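How to find and fix a slipping bottle grip on a hand-held gripper

Last updated Jun 8, 2025

This guide covers one fault: the fingers close on a bottle, the readout says the grip is good, and the bottle slides down when you lift it. It applies to the Nuvley hand-held gripper with the soft pleated insert and the two hard finger plates. Most of it will also work on the older Doucet handle, which has the same linkage but a different lock screw.

We had this fault for four days before we understood it. The first sign was a bottle that dropped a short way and landed upright, so it was put down to a careless lift. The second time it fell over and the cap came off. After that we stopped and went through the steps below in order.

Before you start

Do not test a slipping grip over anything you mind breaking or getting wet. Move other equipment back from the landing area and lift any mains adaptors off the table. If the bottle you normally use has liquid in it, do the first checks with an empty one and go back to the full one at the end.

Switch the handle off at the body before you put your fingers near the linkage. The trigger spring is strong enough to pinch with the power off, so hold the trigger open with the clip supplied.

You will need:
A small cross-head screwdriver
A lint-free cloth
Isopropyl alcohol
A soft pencil
Kitchen scales
The bottle that slipped, and a second bottle of a different width

Step 1. Write down what happened

Note which object slipped, how full it was, how high it had been lifted and what the readout said. Keep the recording if there is one. It is tempting to skip this and reach for the screwdriver, but once you have moved a plate you can't go back and find out where it was.

In our log the readout was normal every time. The force reading comes from the trigger side of the linkage. It tells you how hard you are pulling. It does not tell you where that force ends up, and a plate that has shifted will still give a healthy number.

Step 2. Repeat the grip without lifting

Stand the bottle upright on the table, close the gripper on it and hold for seven seconds. Keep the bottle's weight on the table. Watch the plates from the side.

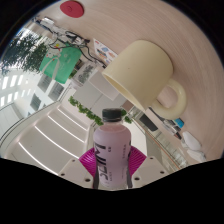

Both plates should meet the bottle at the same moment and at the same height. If one arrives first, it will push the bottle across until the other catches it. A little of this is normal with a light bottle. If the bottle turns as the grip closes, the plates are not level with each other and you should go to Step 4.

Do this five or six times and open fully between each. A loose plate may sit correctly twice and then be off on the third close.

Step 3. Clean the contact surfaces

Wipe the inside of both plates with alcohol and let them dry. Wipe the bottle as well. Hand cream, cleaning spray and the residue from a leaking cap all cause slips.

The pleated insert should be cleaned with water only. Alcohol makes it stiff after a while and it stops following the shape of the object. Open the pleats gently and look along the folds for splits. A split near the outer edge can be left. A split near the root means the insert needs replacing, and there is no repair that lasts.

Repeat Step 2. If the grip is now even, go to Step 6.

Step 4. Check the plate screws

With the power off and the trigger clipped open, try to rock each plate with your thumb. There should be no movement at all. Then put the screwdriver in each screw and see whether it turns. Don't lean on it. The screws go into plastic and the threads strip easily.

Two of the screws on one of our plates turned freely. The plate could tip outwards under load, so the bottle was being held by the top edge alone. On the table it looked fine. In the air the weight of the bottle opened the gap.

Take the loose screws out one at a time and look at the threads. If there is white dust on them, the hole is worn and tightening will only hold for a day or so. Fit the next size up or replace the plate. If the threads are clean, put them back finger tight and then give each one a quarter turn.

Step 5. Reset the plate height

Draw a pencil line across the edge of one plate and the body next to it. Loosen the height screw, bring the plate level with its partner, and tighten it again. The pencil line shows you how far you have moved, and you can return to it if the result is worse.

On the Doucet handle the height screw is also the lock screw, so the plate will drop when you loosen it. Support it from below.

Step 6. Test with a known load

Put water in the bottle until it weighs 200 g on the scales, bottle included. Grip, lift a hand's width above the table, hold for seven seconds and lower. Do this four times. Then fill to 1000 g and repeat over a folded towel, provided your bottle is big enough and you use it at that weight in your work.

Any visible slide is a fail, even if the bottle stays in the grip. Go back to Step 4.

Finish with the second bottle. A plate set slightly wrong can pass on the width you adjusted it with and fail on another.

Step 7. Recalibrate

Moving a plate changes the zero point of the opening width. Close the empty gripper fully, hold the side button until the light goes steady, then open fully and press it again. If you skip this, the width in your recordings will be wrong by a small and constant amount. Ours was wrong for an afternoon and those recordings had to be done again.

If it still slips

Check the object. Some bottles taper more than they appear to, and a plate that meets a taper near the base will ride along it whatever the force. Grip higher, or leave that bottle out of the set.

Check the pads. The Ploltolach stick-on pads we tried gave plenty of grip for a week and then began to creep sideways on their own adhesive. We have gone back to bare plates.

Check the linkage pin. If it has play in it, the whole front end moves and nothing you do to the plates will hold. The pin is not a user part, and the handle has to be sent back.

Routine checks

We now rock both plates by thumb at the start of each session and check the screws with a driver at the end of the week. Liudmyla Onyshchenko added a column to the Uvwood log sheet for it, next to the battery reading. If a plate moves at all, the handle gets a red tag and stays out of use until somebody has been through Steps 4 to 7 and signed the sheet.

Report a drop even when nothing is broken. Our first one never went in the log, and the entry would have saved us three days.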